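Small Parts, Big Families: Sorting and Naming Hardware
Handout for Session 4, Bench Skills for Beginners
Fidside Community Workshop

Welcome back! This is my favorite session of the whole course, and I know I said that about the screwdriver one too. Tonight we stop using parts and start looking at them. By the time you leave you should be able to pick up a piece of hardware you have never met before, put it in the right family, and write a label for it that a stranger could use.

Bring: a pencil, a ruler with millimeters, and one mystery part from home. A junk drawer is a wonderful source. Please leave anything that has been plugged into the wall in the last day at home, and nothing with liquid in it, thank you.

1. Why bother naming things?

Last term we bought a mixed bin from the Skisadon surplus store. It held 222 pieces, and we spent two whole evenings arguing about what they were. That was some of the best learning we have ever done in this room. People who had never touched a fitting were telling people with full garages what a stem was.

The trouble with a mixed bin is that you can't look anything up until you know what kind of thing it is. "Gray plastic block" gets you nowhere in a catalog. "Module that clips onto a rail" gets you to the right chapter in a minute or two. So we go from the outside in: family first, then type, then size, then the fine print.

2. The three families we use

Things that carry electricity. Look for metal contacts, screw terminals, slots, pins, or legs. Breakers, relays, terminal blocks, batteries, capacitors, plugs.

Things that carry water, air or gas. Look for threads on the outside or inside, round openings, and anything you could turn by hand to open or shut. Valves, elbows, tees, couplings.

Things that hold other things. Screws, nuts, brackets, clips, ties. This is the biggest family by far and we give it its own night (Session 6, bring snacks).

Plenty of parts belong to two families. A solenoid valve carries water and runs on electricity. Put it with the job it does for the person who needs it, and write the other family on the label. I love these in-between parts and would happily talk about them until the lights go off.

3. Setting up your sorting surface

Cover your table with plain paper before anything comes out of the bin. Brown paper is great: pale parts and dark parts both show up on it, you can write on it, and when you're done you fold it up with all the grit inside. Smooth it flat. Small cylinders will find any ridge and roll along it.

Put out only a few parts at a time. I know it is tempting to tip the whole bin! Ten is plenty for a pair of people. Leave a hand's width between parts so you can pick one up without knocking over its neighbor.

4. Looking before touching

Give yourself a full minute with your hands in your lap. It feels long. Ask of each part:

What is its overall shape – a block, a cylinder, a ring, a plate?
Where would a hand go, if anywhere?
Where would it join on to something else?
Is there more than one color, and does the color change where the material changes?

Color is a clue and never proof. A red wheel on a valve makes it easy to find in a dark basement, but the color alone won't tell you what flows through the pipe. The same goes for gray plastic on electrical parts, and for black sleeves on small cylinders. Use color to find the part again and shape to name it.

5. Three parts worth knowing well

The valve with a handwheel. The wheel is for your hand, the hub is where the wheel meets the stem, and the body is what the stem goes down into. Many wheels have spokes, which save material and give your fingers something to hook onto. Clockwise closes on most of them (say "righty-tighty" out loud, we all do). When you label one, name the body as well as the wheel. "Red valve" is half a label.

The rail-mounted module. These are the boxes you find side by side in an electrical panel. The stepped outline is the giveaway: the middle stands forward so it can poke through the panel cover, and the shoulders sit behind. Turn it over and look for the channel that grips the rail. Measure the width, and write it down.

The small cylinder. Oh, the small cylinder! It might be a capacitor, it might be a battery, it might be a spacer or a cap off something else. Look at both ends. Two legs from one end suggests a capacitor. A bump on one end and a flat on the other suggests a battery. If you can't tell, write "small cylinder, black, type unknown" and be proud of it. An accurate "unknown" is worth more to the next person than a confident guess. And if it might be a capacitor from a piece of equipment, don't touch the legs – hand it to an instructor.

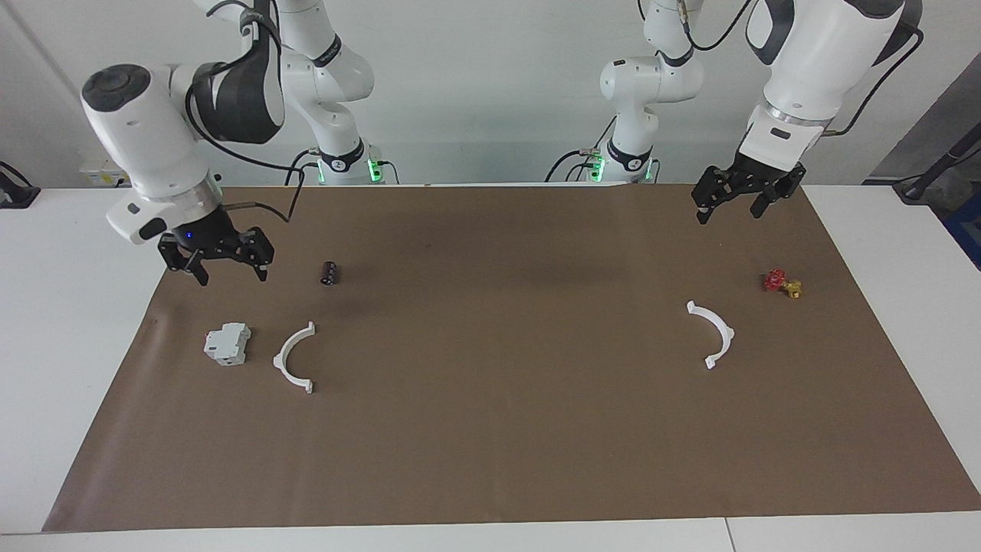

Small black cylinder and light gray module on the paper
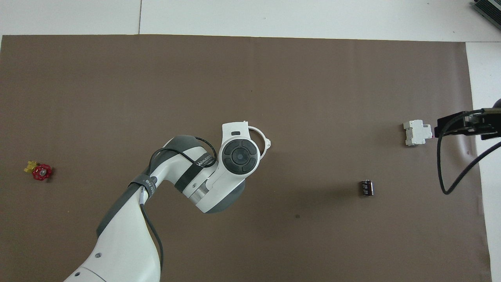
Red handwheel with its yellow valve body

6. Writing the label

Use this order every time: family, type, color, size, condition. Leave a blank where you don't know. Some labels from last term that I really like:

Water/air. Valve, handwheel type. Red wheel, yellow body. Size: ask. Stem turns freely.
Electric. Rail module. Gray. Width measured, see back. Untested.
Electric? Small cylinder, black. Unknown.

Look at that question mark in the third one. It tells you just how sure the writer was.

Please don't write "works" unless you tested it. "Looks good" goes on the back, in pencil.

7. Pair exercise (half the session)

Take one tray from the Villaseñor shelf. One of you describes a part without naming it, and the other finds it on the paper. Swap after every part. Then write labels together, and trade your whole sheet with another pair to see if they can match your labels to your parts. Any label that gets matched wrong goes up on the board and we rewrite it as a group. It gets loud, and I wouldn't have it any other way.

8. For next time

Label at least four parts from your own home using the order in section 6. Measure twice. If you're near the Flallville branch, their reading table has a stack of old parts catalogs you can page through, and the drawings in the older ones are gorgeous.

The workshop is open Sunday afternoon for anyone who wants extra time with the bin. Trays go back on the shelf with the labels facing out.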